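Robot restocking the snack shelves -- what happens to the people who used to do it?
Asked by Fatima Effiong, Apr 9, 2019

I run the afternoon shift for a company that fills the break room shelves at the Kallarbridge office park. There are 19 of us. In February management told us that a two-handed robot would be "joining the team," which is also how they introduced the new dental plan.

My crew is split between people who think they'll be gone by fall and people who want to know if it can be sent to the dock in the rain. So far it is learning chips and canisters on one short shelf, and I'm supposed to write up new job duties for everyone who works near it. Has anybody been through this? What really changed for your people?

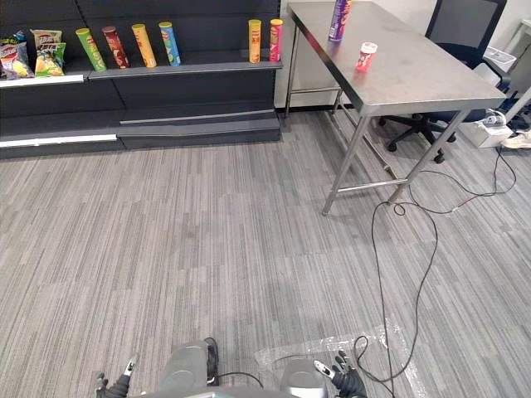
Khairul Hidayat wants to know who gets the call when it stops halfway through a shelf, and whether that person gets paid for it. Put that in the duties before you put in anything else. At our place in Urlow it went to whoever was standing closest, so people quit standing close.

2 answers

Answer 1

depends on the contract. ours said no layoffs for a year and there weren't any, they just didn't replace people who left. read it twice. also get it in writing who picks up what it drops

Answer 2

We've had two of these at the Boersma warehouse since last year, so I can give you the unglamorous version.

The putting-on-shelves part of the job shrank. The part before it grew. Somebody has to open the cartons, throw out the crushed ones, face the labels and set things where the machine expects them. On paper this is called "staging." My people call it being the robot's mother. Our first month we had 2,721 items to put up on the trial aisle and the robot did 1,379 of them. Management made a slide of that. The rest were done by the same crew as always, who did not get a slide. 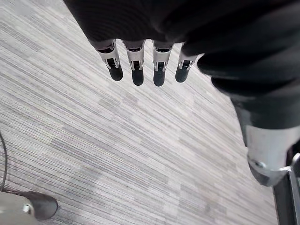 Ayodele Ezeani
Hands are where your hours will go, so ask early who looks after them. Ours are checked at the start of each shift, finger by finger, and Damilola on my crew got good enough at it that she was moved up a pay grade. That took me 200 emails and one raised voice. If you want something like it, write it as a named job with a rate next to it. "Assists with equipment" is worth nothing at review time.

Other stuff -- keep the shift overlap. They will try to cut it. And let your slowest, fussiest stocker train on it first. Mine had been complaining about crooked cans for years and finally had somewhere to send the complaints.

Comment from Tanko Iyamu: Did they change your breaks? Ours got tied to the charging schedule.

Ayodele Ezeani: They tried. We eat at noon. It can charge whenever it likes.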